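The Take-Apart Club

At Thevar technical school they are teaching a robot to open up old computers. It is slow going. August, evenings, and the hallway lights go off at nine whether you're done or not

The first thing Lieselotte Sauerland tells me is where not to stand. The second is that she has no time. The Fullesel Cup is 27 days out and her team still can't get a memory stick from the bench into a motherboard without somebody making a face.

So I stand where I'm told, next to the coat hooks, and take notes.

The club has no real name. Take-Apart Club, says the sign-up sheet, and the sign-up sheet has been there for years. It started as kids with screwdrivers and a pile of office towers nobody wanted. Sauerland took it over when the old shop teacher left, added a robot arm, lost half the members, gained most of them back. "They wanted screwdrivers," she says. "I gave them spreadsheets for a month. I'd have left too."

The Cup is simple on paper. Each team gets a desktop computer, opened up. The arm has to service it. Parts out, parts in, no damage, and the machine gets switched on at the end in front of everybody. Two runs. The better one counts. Last year in Trurelville the team finished 43rd, and they talk about that number the way other kids talk about a bad haircut. It's on the whiteboard. It's on a mug.

What went wrong in Trurelville? Depends who you ask. Ashraful Liyanage, seventeen, does most of the programming and blames himself. The arm came down a hair off, leaned on a slot and stopped. Safety stop. Second run, same thing, same slot. He had measured everything from one corner of the case, and the case they were handed in the hall was not the case they had practiced on.

"I memorized one computer," he says. "Really well."

This year he starts over every time. Find the board, find the slots, then go. It eats up minutes but he likes it better. He writes each attempt in a notebook, pencil, times down the left side. A lot of lines are just the word no.

Dinner is whatever Ditetti, the sandwich place across the road, has left over at closing. The owner's daughter was in the club once. Sandwiches come in a paper sack and are eaten in the hall, because of crumbs. Sauerland is strict on crumbs. She's relaxed on most other things – music, shoes, swearing at the software in moderation.

I had pictured something faster. You hear robot, you think of car plants, sparks, arms swinging. Most of an evening goes to talking. Should the arm come in flat or tilted? Who changed the speed limit, and why didn't they write it down? A girl in a soccer shirt argues for ten minutes that the approach should be from the power supply side, and then goes to the whiteboard, draws it, and quietly argues herself out of it.
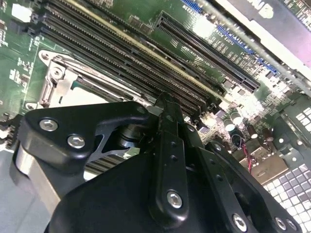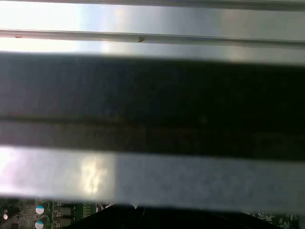
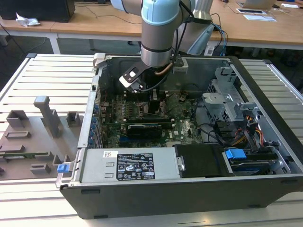
Memory is the job Liyanage worries about most. Push too little and the stick isn't seated. Push too much and you've cracked a board in front of a full gym. People do it by feel, thumbs on both ends, and feel is hard to put in code. The view from the wrist in the first picture is the one he cares about, the finger's narrow tip up between the long black slots. There isn't much room in there. He'd like a thinner finger. Sauerland would like him to stop redesigning the finger and practice.

They're both right, I think, and they both know it, and it makes for a fairly tense half hour.

Money comes up, it always does. The old towers cost nothing, people are glad to be rid of them. Everything else is a bake sale or a favor. The travel to Fullesel is paid for, the hotel mostly. Shirts are undecided. There is a faction that wants the number 43 on the back and a faction that very much doesn't.

Parents drift in toward the end, car keys in hand. One father asks me if it's any use, all this. I say I don't know, I'm just here for the evening. His son now fixes the neighbors' computers, he tells me, and charges them, and he seems pretty proud of the charging part.

Quarter to nine. One more try, Liyanage says. Sauerland looks at the clock, looks at him, sits back down. He turns to a clean page and writes the time in the margin, and teh girl in the soccer shirt goes to tell the parents ten more minutes.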